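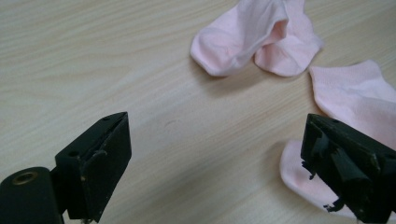 De: Divya Bangera
Para: lista viajes-y-barcos
Fecha: 14 de septiembre de 2023
Asunto: Re: El Clirkbridge y la carta de abril

Hola a todos, contesto deprisa que salgo de viaje mañana y no vuelvo a tener ordenador hasta dentro de 9 días.

Ravindran Shetty escribió:
> Estimados: sigo con el itinerario del grupo de Mofokeng y no me
> cuadra la vuelta. La carta de abril dice que embarcaron "en el
> Clirkbridge, camarotes de segunda, con mar muy mala". Pero en el
> cuaderno de la hermana pone que volvieron en el Wumcombe. Las dos
> son testigos directos, y las dos escriben el mismo mes.
> ¿Alguien tiene la lista de pasajeros? En mi copia del libro
> falta el apéndice. Yo de momento me inclino por el Clirkbridge
> porque la carta es anterior al cuaderno.
> Otra cosa, ¿de dónde sale lo de los 40 viajeros? En mis notas
> no paso de la mitad.
> Un saludo, Ravindran

Por partes.

1) El barco. Tengo el apéndice, pág. 917 de la edición grande (la chica no lo trae, por eso te falta). Ahí el autor pone Wumcombe, sin nota ni fuente. Creo que lo sacó del cuaderno y ya está, o sea que no son dos fuentes, es la misma dos veces. Ojo con eso.

Lo del Clirkbridge me parece mas sólido pero tampoco lo daría por cerrado. La naviera tenía los dos en la misma línea y los cambiaba de fecha cuando uno entraba en reparación. Pudo ser que sacaran pasaje para uno y embarcaran en el otro – y entonces la carta, si se escribió antes de subir, diría el nombre del billete. ¿Tu copia lleva matasellos? La mía es una transcripción a máquina y no dice nada. Si el sello es del puerto de salida, malo. Si es de una escala, para mí queda resuelto.

2) La mar mala. No vale como prueba, en el cuaderno también se quejan del mareo.

3) Los 40. Viene del folleto que repartían en las charlas, y cuenta a todos los que pasaron por la casa en algún momento, incluidos los que nunca se embarcaron. Yo no lo usaría para el viaje de vuelta. En el folleto además hay otro error, dice que el Clirkbridge llevaba 700 pasajeros y eso es la capacidad total con tercera clase, no los que iban. Lo han copiado ya tres páginas web, entre ellas la mía, que tengo que corregirla (lo sé, lo sé).

4) Las fotos de cubierta que mandaste en el correo anterior: no se lee el nombre en el salvavidas, he probado a ampliar y nada. La chimenea clara con una sola franja la llevaban los dos barcos. No ayuda.

Lo de la lista de pasajeros lo pedí al archivo en abril, contestaron que estaba en restauracion y que volviera a escribir. No he vuelto a escribir. Si alguien de la lista vive cerca y puede pasarse en persona, mejor, por correo tardan una eternidad. Hay que pedir el legajo de salidas, el de llegadas está incompleto.

Mientras tanto propongo dejar los dos nombres en la cronología, con interrogante, y la carta citada entera debajo. Ravindran, ¿me mandas el escaneo del sobre por las dos caras? Aunque sea una foto del movil.

Ah, y el apellido de la hermana va sin hache, en tu última versión sigue con hache.

Saludos,
Divya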